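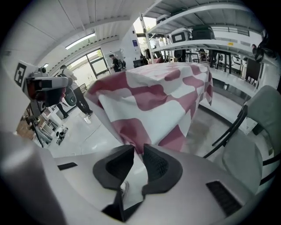 My grippers live a hard life, so I've gotten picky about how I set one up before a session and how I put it to bed afterward. Most of this I learned from Rochelle Mahmoud, who ran the Girivik bench before me and left a coffee can full of screws with no labels (thanks, Rochelle). Start with the fingertip pads, always. Wipe them with a barely damp lint-free cloth, then a dry one, and get right down into the textured inner faces, where the crud likes to sit. The gap between the two black pads is narrow and runs a long way down, so I fold the cloth over a wooden coffee stirrer and slide it through. Don't use a screwdriver for that! I did it once and nicked a pad, and a new pair took until April to show up.

Next, the vents. A soft makeup brush beats canned air every time. Brush along the slats, never across them, and hold the tool so the dust falls out instead of in. If you have a vacuum with a hose, keep the nozzle a hand's width away.

Pads wear out faster than you'd think. I swap mine after 90 hours of use, and I write the hours on painter's tape inside the case lid. Nia Pugh goes by feel and gets away with it, but she has better fingertips than I do. The spare pads I like come from Gronel. Push them on while they're at room temperature, squeeze for a slow count of 8, and leave them alone overnight if you can stand to. 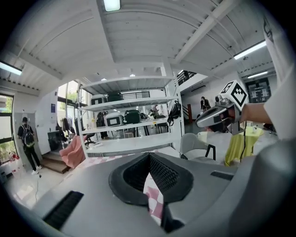 Marker cubes are my other soapbox. If the cube on top is even a hair crooked, your tracking will drift and you'll spend the whole afternoon blaming the software. So check it before you blame anything else: hold the gripper out level at arm's length, with your sleeve out of the way, and look at it from the side. With a white cube and black squares like these, smudges show up pretty well against the white. Clean it with plain water on a cotton swab. Alcohol took the print right off one of mine, and I said some words.

While you've got it up in the air, look at the cable. I want a loose hang underneath and no sharp bend where it meets the body. Velcro ties are great, zip ties are evil (you always pull them one click too far).

One last thing, about screws. Snug them in a crisscross, a little at a time, like lug nuts on a car. I keep the short ones in a pill organizer now, and the coffee can went to Yvette Gagnon, who says she'll sort it this summer.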